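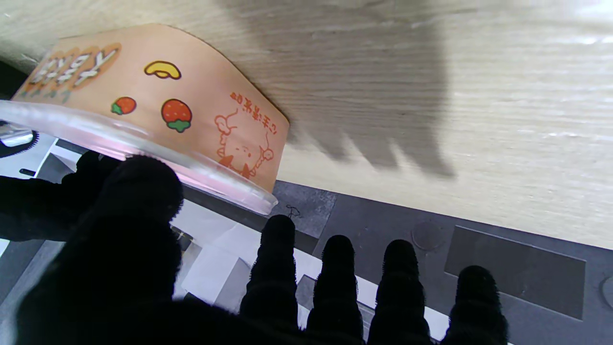 During this second period of the grant, the Brullura bat rescue has moved from preparation to regular work. The training of new carers began in May, and Hauwa Oyewole has led all the evening sessions. She asks people to bring small containers from home, as a tired bat can be kept for one night in something simple. A paper food container is suitable if it has no smell of food left in it, and the printing does not matter: an orange-peach one with cartoon pictures and Chinese text on the side will serve as well as a plain one. Air holes must be made from the inside to the outside, so that no sharp edge is left where the bat climbs.

Admissions

In this period we received 100 bats. Most of them were pipistrelles, and July was the busiest month, when young animals fall from roof spaces and are found on the ground in the morning. Cat injuries are still the most frequent reason for admission among the adults. Dace Jõgi has changed the admission form, and the finder is now asked for the exact place where the bat was picked up. This helps us very much later, when the animal must go back to its own colony.

Training of carers

The target agreed with Kadeo was 30 trained carers before the end of the second period, and we have reached it. Two of the carers live in the northern valley, where before we had no person at all and a finder had to drive more than one hour. Every carer who handles bats has been vaccinated against rabies and has received thick and thin gloves. The hand-feeding part of the course was too short in the spring. We have made it longer, and the participants now practise with a fine brush and goat's milk before they are allowed to take a pup home.

Flight enclosure

The enclosure at Workau was delayed. The first mesh delivered was too wide, and the supplier needed five weeks to exchange it. Vichien Chuensuk used this time to finish the double door and the lighting. The enclosure has been in use since the last week of July, but we consider it is too early to report on how many bats fly well after staying there.
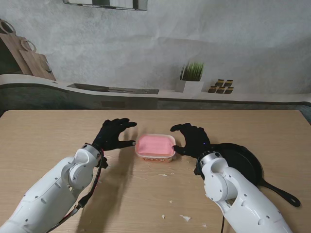 A small plastic container with a pink lid and, to the right, a black cast-iron skillet.

Mealworms are kept in low plastic containers, which every carer buys locally and for which we pay back the cost on a receipt.

Expenditure

The cost of food and veterinary medicine for the period was 1,639 euros. This is almost the amount foreseen in the budget. The line for fuel is exceeded, mainly through the journeys to the veterinary practice of Odette Gautier, and we ask for your permission to cover the difference from the printing line.

Next period

We will prepare the hibernation boxes and visit the roost at the Thongsuk mill, where the owner, Gillespie Dunbar, plans to repair the roof – he has agreed to wait until the colony has left. The telephone line will stay open until ten in the evening, also in winter. The full list of admissions is sent separately.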